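Bin picking is the task of taking single items out of a container in which they lie in no set order. It is often used to judge whether machines are ready for shop-floor sorting, or for chores at home such as clearing a toy box.
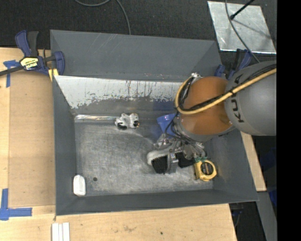 A KUKA arm with a two-pad gripper reaching into a metal bin of assorted objects.

Items near a wall or in a corner are harder to grasp, as the fingers need room on both sides. In a December trial at Oravec, Otakar Charvát gave the Deltix picker 52 mixed items; it cleared all but 14 without help — most of those left were against the sides. Household use remains limited. The Kimomik home unit handles one container at a time and takes 20 minutes to empty it.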